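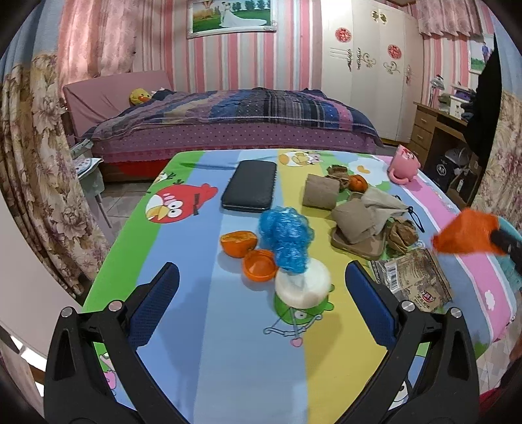

Lirkitz presenta "Larico", un programa para ordenar las cosas pequeñas de la habitación

Julio de 2020 | Por Pouran Rahimi, comunicación de Lirkitz
1821 veces compartido | 3 comentarios

ZEPEDA - La empresa Lirkitz, dedicada al orden doméstico, anuncia la apertura de inscripciones para Larico, un programa a distancia que enseña a las familias a ordenar los objetos pequeños que se juntan en un dormitorio. El programa tiene una duración de cuatro semanas y un precio de 299 pesos por hogar, con los materiales de lectura incluidos.

Larico se ocupa de una parte de la casa que los manuales de orden tratan con poca atención. Sobre ropa y libros existen muchos consejos. Menos se ha escrito sobre la esponja de malla para el baño que vive en el dormitorio, el estuche negro de uso ya olvidado, la bolsita de tela con cordón, el papel marrón arrugado que venía dentro de un paquete o las mitades de naranja que llegaron hasta la mesa.

"En mis visitas a las casas encontré siempre la misma dificultad: las cosas grandes tienen su lugar y las pequeñas pasan de una superficie a otra", explica Citlali Magaña, autora del método. "Por eso empezamos con una mesa y con lo que hay encima de ella."

El primer ejercicio se hace en la mesa del dormitorio. La familia pone allí los objetos sueltos de la habitación y los separa según el cuarto donde se usan. Los artículos de baño forman un grupo, lo que es de comer vuelve a la cocina el mismo día, y los estuches y las bolsas se abren antes de decidir su destino. El papel de embalaje se alisa y se guarda solamente si existe un uso próximo para él.

Para las casas con niños, el programa recomienda un mantel de rayas de colores. Cada raya recibe un grupo: verde para el baño, amarillo para la cocina, rosa para lo que todavía no tiene lugar. Si el mantel tiene además personajes impresos, como los de Angry Birds, los niños pueden usarlos de señal - "lo de comer, junto al pájaro rojo" - y así participan también los que aún no leen.

La segunda semana está dedicada a los recipientes. Heriberto Orozco, responsable de los talleres, prefiere las bandejas bajas y las cajas planas, donde se ve el contenido sin mover nada. Las bolsas de tela se reservan para objetos de una sola clase. En la tercera semana se trabaja el baño, con atención a las esponjas de malla, que deben colgarse y no quedar aplastadas debajo de otros objetos. La última semana es para repetir el primer ejercicio y comparar el resultado.

El programa fue probado en mayo con familias del barrio Skalemau. Jericho Cabrera, padre de dos hijas, participó en la prueba: "La mesa de las niñas la ordenamos los domingos, después de comer. Ahora discutimos menos sobre dónde va cada cosa, aunque del papel seguimos discutiendo".

Las inscripciones se abren este martes y los grupos comienzan cuando se completan. Las sesiones son por videollamada, en horario de tarde. Las familias interesadas pueden escribir a Tiburcio Lozano, de la oficina de atención de Lirkitz en Zepeda, quien envía también el calendario de los grupos y la lista de materiales.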